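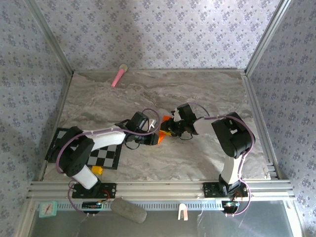
Papel de florecitas y tablero con dibujo de mármol: cómo los cuido yo

Me preguntáis mucho por el papel lila y por el tablero veteado, así que voy a juntar en una sola página lo que he ido contando a trozos (y lo que he aprendido metiendo la pata, que es bastante). Aviso de que no soy profesional de nada, solo una persona muy cabezota con un rollo de papel pintado y demasiadas tardes por delante.

Elegir el estampado

A mí me gusta la flor pequeña y repetida sobre fondo pálido. En un rincón estrecho la flor grande se come las paredes, y además el dibujo menudo perdona muchísimo: si al casar dos tiras te desvías un pelín, hay que acercar la nariz para verlo. Con rayas no lo intentéis la primera vez, por favor. Yo lo hice en el pasillo de mi anterior piso y todavía me acuerdo.

Pedid siempre un rollo de más y mirad que todos lleven el mismo número de tintada. Los míos eran del 213 y la tienda me mandó uno de otro lote; sobre la mesa parecían iguales y en la pared, con la luz de la mañana, uno tiraba a gris. Tocó devolverlo y esperar.

Empapelar un rincón de tres paredes

Empezad por la pared del fondo, que es la que se ve nada más mirar, y de ahí hacia los lados. La primera tira se marca con plomada o con nivel, nunca fiándose de la esquina, porque las esquinas de las casas son todas unas mentirosas. Al llegar al ángulo, corto la tira para que doble un par de centímetros sobre la pared lateral y monto la siguiente encima. Cúter nuevo en cada tira. Parece un derroche, pero con la cuchilla gastada el papel húmedo se deshilacha y luego ese borde canta.

La cola que uso es Gustia en polvo, un paquete de 300 gramos, y la dejo reposar 20 minutos antes de tocarla. Si le quedan grumos la paso por una media vieja, y listo!

Para rematar las esquinas, los perfiles de aluminio son una maravilla. Tapan el encuentro entre los dos paños, protegen del roce y quedan limpios y un poco de taller, cosa que con las florecitas hace un contraste que a mí me encanta. Se cortan con sierra de metal y se repasan con lima, que el filo recién cortado muerde.

Limpiar el papel sin estropearlo

Lo primero, saber si es lavable: viene en la etiqueta del rollo con un dibujito de olas. Si habéis tirado la etiqueta (como yo), probad con un bastoncillo apenas húmedo en una zona escondida. Si se lleva color, solo plumero y goma de borrar.

Si aguanta el agua, paño de microfibra muy escurrido y una gotita de jabón neutro, de abajo hacia arriba para que no queden churretes. Después otro paño seco. Las rozaduras salen casi todas con miga de pan, sí, el truco de la abuela, haciendo bolita y dando toquecitos. La grasa es otra historia: papel de cocina encima, plancha tibia un momentito y a ver cuánto chupa.

En primavera, hacia abril, doy un repaso a las juntas. La que se ha despegado la levanto con una espátula fina, meto cola con un pincel de acuarela y la aprieto con un rodillo de goma.

El tablero con dibujo de mármol

Me tiene enamorada esa mezcla de gris y blanco con su veta beige. Lo malo de la veta es que esconde las migas, el polvo y cualquier cosa clara que se te caiga (una aguja, por ejemplo, mucho cuidado con eso si coséis). Yo paso la mano plana por encima antes de guardar nada, y luego el paño.

Para el día a día, agua tibia con jabón. Nada de estropajo verde, ni polvos, ni lejía a lo bruto. Si el vuestro es de mármol auténtico, olvidaos también del vinagre y del limón, que se lo comen. En una superficie estampada lo que hay que vigilar es el borde: por ahí entra el agua, se hincha y ya no hay quien lo arregle. Un ribete metálico lo protege mucho, siempre que se seque bien la ranurita, donde se junta una porquería increíble. Bastoncillo o cepillo de dientes viejo y a correr. 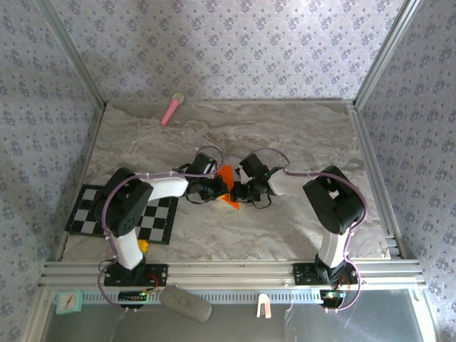
Drita Golob me escribe que en su casa el problema gordo es la cola que rebosa por las juntas y se seca brillante, y que ella la quita con una esponja apenas mojada en agua templada, dejándola actuar un rato y sin frotar. Que con agua fría no hay manera, dice, y que lleva siete paredes hechas así sin llevarse ni una flor por delante. Lo he probado en un retal y me ha funcionado, gracias, Drita!

Una cosa que añado yo: cambiad el agua de la esponja a menudo, porque si no lo que hacéis es repartir la cola por toda la pared.

Los juguetes y cacharritos

Encima de una mesa así acaba viviendo de todo. Los micrófonos de juguete y demás cosas con rejilla se limpian con cepillo de dientes seco primero y toallita húmeda después, sin chorro de agua, y quitando las pilas si llevan. Los mangos de plástico de color agradecen un paño con jabón; el alcohol a veces se lleva el brillo y hasta el dibujo.

Lo que es de tela, a una bolsita de red y a la lavadora en frío. Si es de un color muy vivo, tipo naranja o rojo, la primera vez va solo. Mi cesta de paños blancos fue una temporada color melocotón.

Los cables que rondan por la mesa los recojo cada palmo con bridas pequeñas, dejando una curva holgada donde se tengan que mover. Cortad el sobrante de la brida a ras con unas tenacillas de uñas, que los piquitos arañan.

Me queda pendiente hablar de cómo quitar el papel viejo, que se me ha hecho larguísimo esto. Id guardando una botella con pulverizador y una espátula ancha, y si alguien ha probado el vapor, que me cuente con qué papel.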